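Kumeck Animal Welfare Trust
Progress report to the Noonan Fund: Ending Wild Animal Acts in Traveling Shows
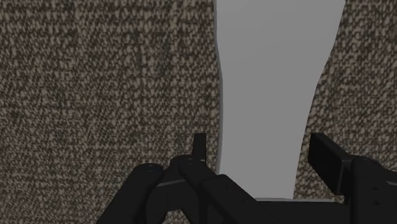 The campaign is now in its second grant period, and this report covers the work from the spring through the end of August. Our main task was to get towns in the three counties to stop renting public land to circuses and fairs that bring wild animals. We also promised a traveling exhibit, a school pack and a musician-led public appeal. The exhibit is behind the other two. Its display tables are to be covered in a coarse brown and beige weave , and the cloth order is still open with the supplier. The text panels are finished and have been checked by our legal reader.

Town land policies

When the grant began, two towns in our area had a written policy. Three more have since adopted one. Lostis went first, after a public meeting that ran well past ten in the evening, and its wording has been used almost unchanged by the other two. The policy covers parks, fairgrounds and parking lots owned by the town. It does not cover private fields, and we have been careful to say so in our materials.

Cusard put the matter off. The town clerk told us the council wanted to see what the insurance position would be if an existing booking was canceled. Bríd Costello wrote a four-page note on that point and it went to the council before the summer break. We expect it back on the agenda in the fall. There is one show with a standing booking there and its owner has asked to speak. We have no objection, and Bríd has offered to meet him beforehand.

Public appeal

Oisín Lenihan, who plays fiddle and has toured with several well-known acts, agreed to front the appeal without a fee. He recorded a short radio message and gave interviews to two local stations. He also spoke from the stage at eight concerts over the summer, with a sign-up table in the lobby each night. At the first concert the table was placed beside the coat check and most people walked past it. From the second night on it was next to the main doors, and sign-ups improved.

The pledge asks people not to buy tickets for any show with wild animals. So far 169 small businesses have signed the separate business version, mainly cafes, print shops and music stores, which agree not to display posters for such shows. Individual pledges are still being entered from paper forms. We will send that total when duplicates have been removed.

One interview caused some trouble. Oisín was asked about a named show and gave an opinion on how its elephants were kept. He had not visited the show and said so later the same day. We wrote to the owner to correct the record and heard nothing further. Everyone speaking for the campaign now gets a one-page brief beforehand, and we should have had that in place from the start.

School pack

Aisling Cronin finished the school pack in June. It is written for ages nine to twelve and has a teacher guide, a reading about how elephants and big cats live in the wild, and a class debate. Teachers who tried the draft asked for less reading and more time for the debate, so the reading was cut to a single page. They also wanted something on what happens to animals after they leave a show. Aisling added a section on sanctuaries, including what it costs to feed a retired animal and why places are hard to find.

Printing came in under budget. The pack can also be downloaded from our site, and schools outside the three counties have started to ask for it. We would like to supply them with the download only, unless the Fund would prefer otherwise.

Staffing

Bláthnaid Ó Néill moved to four days a week in July and now handles all contact with town offices. Lorcan Madigan remains project lead. The part-time events post has been empty since the last holder left for a full-time job, and Lorcan and Aisling have split the work. This is the main cause of the delay to the exhibit. Interviews for the post are set for a Thursday early next month.

Spending

Spending is in line with the plan apart from two items. Travel is over because the concerts were farther apart than we had assumed — several needed an overnight stay. The exhibit line is well under, for the reasons given above. We ask for permission to move part of the printing saving to travel. No change to the total grant is requested. A full statement is attached with the receipts.

Next period

The exhibit should open at the Lostis library and stay there for a month before going on to the other towns. Bookings are agreed with the library but the later venues are only penciled in. We will return to Cusard with the insurance note, and Bláthnaid is preparing a plain guide for town clerks on how to handle bookings made before a policy takes effect.

Oisín is on tour until the winter. He has offered a benefit concert when he gets home, and we are looking at halls. If the Fund wishes to be named on the program, please let Lorcan know what wording and logo to use.

Submitted by Lorcan Madigan, project lead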